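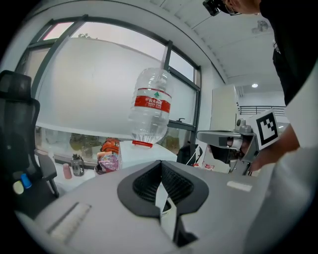 The water bottle, cap down, by the window.

Mwanahawa Ondieki had been reviewing gadgets for the Stilska newsletter long enough to know when one was going to be trouble, and the Skedlow was going to be the good kind. It came in a box the size of a toaster oven with a card on top that said START WITH SOMETHING YOU LIKE. She read the card out loud twice.

"I like soup," said Caroline Kashindye from the other desk.

"We're not starting with soup."

"I'm just telling you what I like."

The Skedlow was a gripper you held in your own hand. You squeezed, it squeezed, and the small camera on top watched everything the fingers did, and then (this was the part Mwanahawa had been going on about since she saw the listing) you sent what you had done to Zasness and they sent you back a skill. That was their word for it. You loaded the skill onto a little desk arm, the Sang, and the Sang did the thing you had done. Mwanahawa had no training in any of this. She had once failed to set up a printer so badly that the printer company mailed her an apology.

"Thirty goes," she said, reading the booklet. "It wants 30 good goes of one job and then it can learn it. Thirty! I've done more than that trying to get a straw into a juice box."

"What's the job?"

Mwanahawa looked around the room for a job. There was a bottle of water with hardly anything left in it, and she picked it up and turned it over and watched the water run down and sit on the cap.

"This," she said. "Pick it up, turn it over, hold it there, put it back. It's a whole little story."

"It's a bottle."

"It's a bottle that goes on a journey, Caroline."

The first go was awful. She came at the bottle too fast and knocked it off the desk, and it rolled under Caroline's chair, and Caroline lifted both feet without looking away from her screen. The second go was worse. On the third the fingers closed and held and Mwanahawa made a noise that brought someone in from the hallway to ask if everyone was okay.

Everyone was very okay. She wanted to explain the feeling and could not find the words for it, and she was a person paid to find the words. It was a bit like shaking hands with somebody who was wearing oven mitts, and then a minute later it was like the mitts were yours. The pads on the inside had a give to them. You could feel the bottle start to slip through the handle before you saw it, and your hand fixed it, and you hadn't told your hand anything! She said all of this to Caroline, who was eating crackers.

"So write that down," said Caroline.

She wrote that down. Then she did some more goes.

By lunch she had 12. The booklet said to rest, and to change something small each time – a different spot on the desk, a different height, come in from the other side – so that the skill would not get stuck on one way of doing things. Mwanahawa loved this. She had assumed the machine would want her to be perfect, and all it asked was that she keep showing up from new directions. She stood on the left. She stood on the right. She did one go sitting down, one humming, and one while Caroline read her a phone message from the landlord about the elevator.

"Does the humming help?"

"It can't hear me."

"Then why are you still doing it?"

"I'm having a nice time," said Mwanahawa.

There were bad parts, and she put them in her notes too. The handle was heavy for a small wrist. The markers had to face the right way or the app sulked, and the app's way of sulking was to show a gray screen with the word HOLD on it, which could mean hold still, or hold on, or hold the bottle. She tried all of those. It meant hold still. She gave that its own paragraph.

She finished her last go with the light going orange on the ceiling, pressed send, and got a number back: 2702. That was her skill. It didn't have a name yet, the app said, would she like to give it one? She typed BOTTLE JOURNEY and went home and told her sister, her neighbor and a man at the bus stop.

The skill came back on 2 March 2026, a little after ten. Caroline had set the Sang up already, clamped to the corner of the desk and plugged in, and was pretending she had only been passing by.

"I put the bottle out," Caroline said. "Same one."

Mwanahawa pressed the button.

The arm did nothing for long enough that she began writing the sad version of the review in her head. Then it went up. It leaned out over the desk and stopped a little short of the bottle, and drifted left, and drifted back, and Mwanahawa grabbed Caroline's sleeve.

"That's me," she said. "That's what I do! I go in and then I change my mind."

"You do do that."

The fingers closed. The bottle came up and turned over, and what was left of the water slid down into the cap end and sat there. The Sang held it. It held it slightly longer than it needed to, the way she had every time, since she liked looking at the water, and then it brought the bottle round and set it back on the desk with a small, careful tap.

It fell over.

"Oh," said Mwanahawa, delighted.

"Do you do that too?"

"About half the time. I thought they'd clean it up!"

They ran it again, and it stood. They ran it again and it fell, and Caroline said the landing needed work, and Mwanahawa said everybody's landing needed work. In the review she gave the kit top marks for the handle and the pads and took 2 points off for the gray screen. Her editor asked for a line about who should buy one. She wrote that anyone with a job they liked doing should borrow one first and see.

When she came back from sending it, Caroline had the gripper on her own hand. She had a bowl in front of her, and a spoon, and she was squinting at the booklet.

"It says start with something you like," said Caroline.

"Is there soup in that?"

"Not for the first few," Caroline said, and reached for the spoon.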